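**Wavy-edge table** (also *wave table*, *scallop-front table*) is a light wood table with at least one long edge cut in a curve instead of straight. Used in shared rooms, reading corners, small cafes. Usually sold without drawers.

## Form

Top is glued up from strips, butcher-block style, so the grain runs in narrow bands. Corners rounded. Many have an oval hand hole cut in the front apron for lifting. Legs slim, often splayed a little. Finish is clear oil or matte lacquer, pale honey when new, darker after a few years near a window. 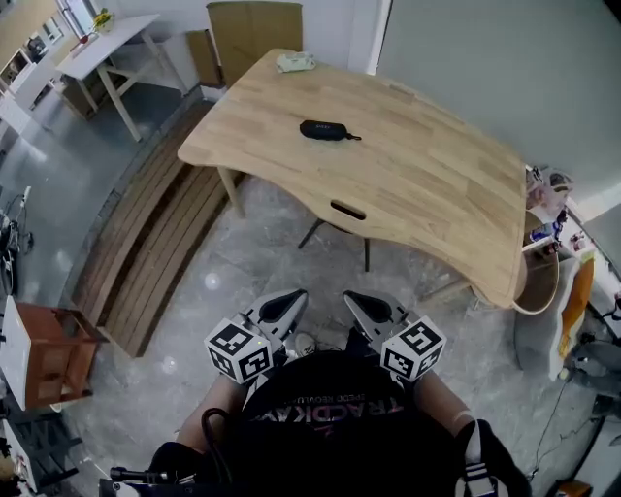
*Table with curved front edge and oval handle slot; black glasses case on top.*

## History

Curved fronts go back a long way in desks and dressers. The plain light-wood type is newer. The Cuvstead workshop began selling one in 2000 under the name Pellix, first run of 500 tables, all with the oval slot. A second maker, Karagiannis, followed with a narrower top. Early Pellix tables had a thinner apron that cracked at the slot; this was fixed the next October by moving the hole down a bit.

The Wirnton furniture register listed 1268 tables of the type as of January 25, 2021. Home-made ones are not in that count, and there are alot of those.

## Use

Two people is comfortable, one on the curved side. The dip in the edge lets a sitter get closer in. Chairs are mixed freely, wood or metal. Often set near a slatted bench, which takes the bags and coats.

Small things get left on them: glasses cases, cloths, packets, keys. A soft item pushed to the far side is a reach from the front, so most people clear from the back or walk round.
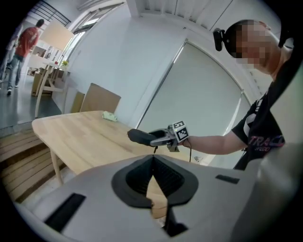

*Rounded corner and slender leg, with a wooden chair behind. Small pale green item toward the back.*

## Care

- Wipe with a damp cloth, along the strips. Dry right after.
- Oil finish: recoat once a year. Lacquer: leave alone.
- Sand dents by hand only. Power sanders flatten the curve.
- Lift with two people. The slot is for steering the table, not for taking teh full weight.

## Variants

*Double wave*: both long sides curved. Hard to push against a wall.

*Half wave*: one curve, straight back. Most common.

*Low wave*: coffee table height, around 98 made by Karagiannis before the line was dropped. No slot on these.

## See also

Butcher block; Slatted bench; Apron (furniture)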